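Forum: Frames, Mounts and Small Joinery
Thread: White residue on the back of an oak frame, strip or leave?

grurkano
Posted 30 March 2023
I have an oak frame apart for a new print. Rails are light oak, straight grain, mitered corners. The front is clean. The back has a broken white line along the outer edge of one rail and another along the inner lip where the wood meets the backing. The inner edge is also worn near one end. I can't decide if it is old paint, glue or failed finish. The frame hangs against a wall, so appearance is secondary. I want the backing to sit flat and I want to put new tape over the joint. Remove the residue or tape over it?

flatrail38
Remove it. Tape bonds to whatever is on top, and if that layer is flaking the tape comes away with it. Scrape with a card scraper held nearly upright, with the grain, then 300 grit by hand on a cork block. Stop when you feel bare wood.

homora_bench
Disagree on going to bare wood. Frame backs rarely get a full finish and there may be very little there to begin with. Identify it first. Put a drop of warm water on one spot and wait ten minutes. Hide glue and most white PVA will soften or turn cloudy. Paint generally won't. If it softens, a damp cloth and a plastic scraper will lift it and you never touch the oak.

flatrail38
Water on open-grain oak raises the grain and you end up sanding anyway. With steel tools nearby you also risk black spots from the tannin.

homora_bench
One drop. Blot it.

cairns627
Residue on both the inner lip and the outer edge suggests two causes to me. The inner line is where paper tape or a dust cover would have been glued. The outer edge could be wall paint, if someone rolled the wall with the frame still hanging. Test both lines separately.

grurkano
Tested both. Inner line went soft at the drop. Outer line did nothing. So glue inside, probably paint outside.

cairns627
Then treat them separately. Damp cloth inside, scraper outside. Let the rail dry overnight before any tape goes near it.

rokau_prints
What is the backing? If it is plain gray board I would replace it regardless of what happens to the wood. Gray chipboard is usually acidic and will brown the edges of a print within a few years. Put a sheet of acid-free barrier between them at minimum.

grurkano
Dark gray cardboard, slightly fuzzy surface, plus a second loose gray piece. There is a narrow black metal tab that holds things in. I was going to reuse all of it.

rokau_prints
Reuse the tab if it still springs back. I would not reuse the board against anything you care about.

flatrail38
For a poster the board is fine. Not everything needs conservation treatment. My hallway has had a print on gray board since a May eight years ago and the margins are still white.

rokau_prints
Is it in direct light?

flatrail38
No.

rokau_prints
Then it will take longer. It is a matter of chemistry and storage conditions, and barrier paper costs less than a coffee.

homora_bench
On the worn inner edge: if fibers are lifting, don't pull them. Wick thin glue underneath, press down with waxed paper and a small block, and trim with a sharp chisel once it has set. Sanding a frayed lip makes it rounder and the board will seat unevenly.

grurkano
That is the part I was about to sand. Will glue it first. Print is a cheap one but I will add the barrier sheet.
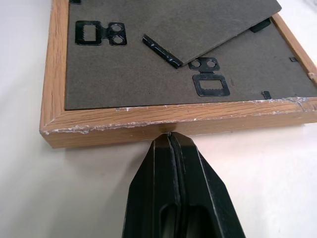
Attachment 344: oak frame face down, residue along the near rail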